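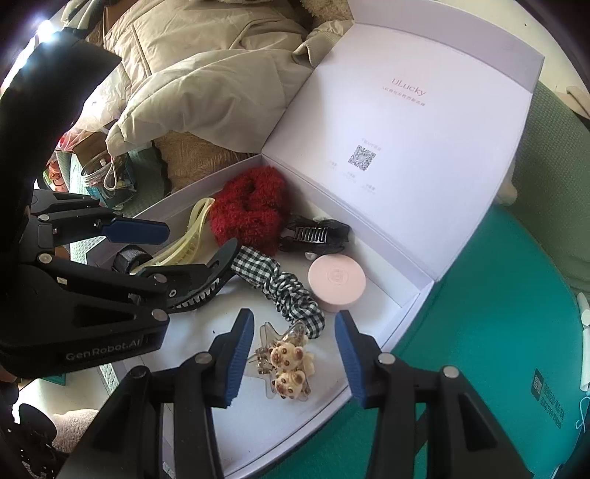 Jun 7, 2020

So I finally caved and did something about the melasma. If you've been reading for a while you'll remember me moaning about the brown patch on my upper lip (the mustache, as my sister so kindly calls it) and the two smudges on my cheekbones that showed up after my second pregnancy and never packed their bags. I've had them so long that I'd stopped seeing them in the mirror, and then I started doing video calls all day and there they were, in terrible overhead kitchen lighting, for hours at a time.

First stop was a skin consult at the place in Millside, which is doing them over the phone and by emailed photo right now. I got Davina Ritchie, who is lovely and talks very fast. I'd gone in pretty much set on a peel. I had money saved! I had a peel picked out! She looked at my pictures and asked me what I was putting on my face in the morning, and I said moisturizer, and she asked what else, and I said, um, coffee breath.

No sunscreen, you see. Well, on beach days, sure. On a regular day when I'm walking the dog for 40 minutes and then sitting next to a big window, nope.

Davina's view was that a strong peel on skin like mine could easily make the patches darker, especially heading into summer, and she'd like me to do a few months of the boring stuff first. I was a bit deflated, I'll admit. I wanted to lie on a table and come out new. But I wrote it all down on the back of an envelope and I've now been at it long enough to report back.

Mornings I rinse with plain water, put on an azelaic acid cream, wait for it to stop feeling tacky, then sunscreen. It's a tinted mineral one, because apparently the iron oxides in the tint help with visible light and that matters for melasma. I did not know visible light was a thing I had to worry about. I use way more than I thought was normal, two full fingers' worth for face and neck, and the first week I looked like I'd been dipped. You get used to it. The trick for me was doing half, waiting, then doing the other half.

Evenings are a gentle cleanser (29 ounces for hardly any money, I'll be using it until I retire), moisturizer, and the azelaic again if my face isn't cranky.

About that crankiness! The azelaic itched like crazy for the first couple of weeks. Not burning, more like ants in tiny shoes. I emailed Davina in a panic and she told me to put moisturizer on first and go down to every other night until it settled, and that sorted it out. If yours blisters or swells, that's a different story and you should call somebody.

Results so far: the left cheek is definitely lighter. The right cheek is maybe lighter, depends who you ask (my husband says yes, but he says yes to everything before breakfast). The mustache hasn't budged one bit. Davina did warn me the upper lip is stubborn, and also that heat can set things off all by itself, so I've been trying not to hang my face over the pasta pot.

A couple of you asked about laser. Heather Urquhart wrote me a long email about hers, and she had a great first month and then it came back darker than before, which sounds heartbreaking. Senthil Venkataraman commented on the last post that his went fine and stayed fine. So who knows. I'm parking that idea until fall and I'll ask about it at my next consult.

Oh, and hats. I bought a floppy one with a giant brim and it blew off into the road on its first outing. The replacement has a chin strap. My kids won't walk beside me.

Next time I'll do the vitamin C serum post I keep promising. I've got two on the go, and one of them has already turned the color of iced tea, so I need to find out if that means it goes in the trash.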